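The Saucer

Lindsay Partington inherited her aunt's house on Skellberg Road in September, along with the contents, which the lawyer had valued at $661. He had done this by walking through the rooms with a clipboard and a head cold. The piano was out of tune, the beds were older than he was, and he had put the entire kitchen down under "misc."

She gave herself a week to empty it. Her plan was to keep nothing. She had an apartment the size of a generous parking space and already owned a full set of dishes, by which she meant four plates and a salad bowl she ate cereal from.

By the second afternoon she had filled eleven boxes and written MISC on all of them.

Her cousin Hofstetter came by to see how it was going. He had a first name, but the family had stopped using it when he joined the army, and when he left the army they hadn't bothered to switch back. He stood in the kitchen doorway with his coat on.

"What happened to the good china?"

"There wasn't any good china."

"There was a white saucer," he said. "Round. Nothing on it. She used to put it in the middle of the table and then not let us touch it."

"That could be any saucer."

"It's not any saucer. It's a Dilleo."

Lindsay had never heard of a Dilleo, and she suspected Hofstetter hadn't either until he'd needed a word. But he took off his coat, so she was going to have help, and she didn't argue.

They unpacked three of the MISC boxes. They found egg cups, a fondue set with one fork, a tin of buttons, and a cookbook from the Mammont Gas Company that recommended boiling most things. They found a plastic bag of foam alphabet letters, the kind you give a child in the bathtub, and Hofstetter went quiet over those and shook a few out onto the table.

"She taught me to spell with these," he said.

"You can't spell."

"She taught me with these."

The saucer was in the fourth box, wrapped in a page of grocery coupons. Lindsay put it down in front of him. Beside it went a blue bowl that had been wrapped in the other half of the coupons, and which neither of them remembered at all.
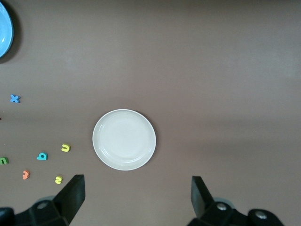
Was the saucer worth anything?

Four dollars, according to the man at the antique mall out by the highway, and he wanted it understood that he was being kind. He turned it over, turned it back, and held it up to the light for what Lindsay felt was mostly theater. He had never heard of a Dilleo. He offered six if she threw in the bowl.

She told him she'd think it over and took them both back to the car, where Hofstetter was waiting with the engine running as if they'd robbed the place.

"Well?"

"Four."

"Hundred?"

"Just four."

He drove for a while without speaking. It was a long road and he was under the speed limit the whole way, so there was plenty of time for it.

"She told me it was valuable," he said at last. "She said if anyone broke it she'd have to sell the house."

"She told me the piano was haunted."

"The piano is haunted."

"She didn't want us touching the piano. She didn't want us touching the saucer. I'm starting to see how she ran things."

Back in the kitchen Hofstetter made toast, because there was bread and he was a person who made toast in a crisis. He ate it standing over the sink. Lindsay noticed that he hadn't used the saucer, which had gone straight back to its spot in the middle of the table. She noticed, too, that she had walked around the table to get the butter when it would have been much quicker to reach across.

"You're doing it," she said.

"Doing what?"

"You're scared of a four-dollar dish."

"You went around," said Hofstetter, with his mouth full.

She sat down and looked at it. As a child she'd assumed that something was about to be put on it. That was the real power of the thing. Every visit she had sat up straight and kept her elbows in, waiting for a piece of cake to arrive, and their aunt had gone on talking about her hip. Over the years there must have been cake. Lindsay could remember a lemon one, and it had come on a different plate.

"We should put something on it," she said.

Hofstetter stopped chewing.

"Toast," she said. "Give me the other slice."

"I don't think I can."

"You were in the army."

"I was in payroll."

She got up, took the slice off the rack herself, and carried it to the table. She held it over the saucer for rather longer than a piece of toast deserves. Somewhere in the front room the piano made a small noise, the sort of noise a piano makes when the heat comes on. They both looked at the doorway.

Lindsay ate the toast over the sink.

By the end of the week the house was empty except for the piano, which the movers had quoted $136 to take away and then, having tried to lift it, declined to discuss further. The egg cups went to the church sale. The fondue set went to a neighbor who claimed to have the other forks. Hofstetter took the foam letters home in his coat pocket and has since sent her two messages containing the word "recieve."

The saucer is on Lindsay's kitchen table now, in the apartment, where there isn't room for it. She eats her cereal at the counter. A friend came over last month and went to set her keys down on it, just to have somewhere to put them, and Lindsay heard her own voice come out a full octave lower than usual.

"Not there," it said. "That's a Dilleo."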